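Workshop notes: two sets of fingers on the coffee bench

Omelville lab newsletter, August 20, 2024
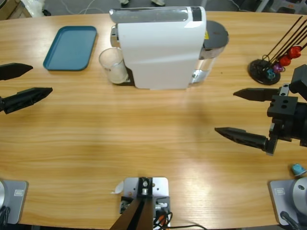

The finger comparison that began in April has reached the stage where we can say which set stays on the arms. Both candidates, the Levero and the Peeters, were run on the same pair of arms with the same controller settings, and the task was the one we use for all end-effector trials: take a capsule, load it, place the glass, remove the glass to the tray. The task suits a comparison of this kind as it mixes parts of very different size and stiffness. The capsules on their wire stand call for a narrow tip that can get between neighbours, while the clear glass under the spout needs a wide opening and a light grip. The teal tray to the left of the machine has a raised rim, so an arm that comes in too low will push the tray along the table before it has let go of anything.

The first thing to report is that the two sets differ less in grip force than their data sheets led us to expect. Vilmos Kozma measured both with the load cell from the old Horkeretti rig, at three opening widths, and found the Peeters fingers slightly stronger when nearly closed and slightly weaker when wide open. For capsules this hardly matters. For the glass it does, as the grip is made close to full opening, where the Peeters set also has more play at the tip. The play comes from the finger seat and can be reduced with a shim, but the shim has to be refitted each time the fingers come off.

Each set was given 60 capsule picks per arm. The capsules were moved between positions on the stand and the table to a fixed plan, drawn up before the first run so that neither set would meet an easier layout. The Levero fingers failed on six of the right arm's picks and the Peeters on 15. Most of the Peeters failures were of one type: the finger touched the rim of the capsule, tipped it, and closed on the tapered side. A capsule held this way can be carried, but it cannot be loaded, and we counted it as a failure.

Capsules lying on their side remain the hardest case for both. A gripper that approaches along the table has to run its lower finger almost flat to the wood, and there is little margin before it rubs. Ineke Van den Broek tried raising the approach and tilting the wrist instead. This worked better with both sets, though it brings the gripper body close to the machine when the capsule lies near the drip tray. The tilted approach is now the default in the task file, and the flat one is kept as an option.

Results for the left arm were closer together, and we are less sure what to make of them. The left arm handles the glass and the tray, where a poor grip often goes unpunished. A glass picked up slightly off centre still arrives. We logged tip position at the moment of contact for every glass pick, and the spread was smaller with the Levero fingers, but a fair part of the difference went away once the Peeters set had been shimmed.

Two remarks on cameras. The fixed view over the bench was used for scoring only and took no part in control. It is good enough to judge whether a capsule is seated between the fingers, but poor at showing the gap under a glass, as the glass and the residue in it give the depth estimate very little to work with. A coloured band round the glass helped, but we left it out of the scored runs to keep them in line with older data. The exposure should also be locked before a session. It was left on automatic for the first 16 runs, which had to be scored again by hand.

On wear, there is little to say yet. Neither set shows damage to the ribs, and the gear sections were cleaned and greased at the halfway point. The Peeters fingers are easier to change – two screws against four – and the spare parts are cheaper. If the bench were used only for tray and glass work, we would probably have chosen them.

The Levero set stays on both arms for now. The shimmed Peeters set will be kept in the second drawer, labelled, with its offsets saved under its own name in the controller. Please load the matching offsets if you change fingers, and run the closing check before moving the arms near the machine. Raw logs and the layout plan are in the shared folder. Questions about the force measurements should go to Vilmos, and those about the task file to Ineke.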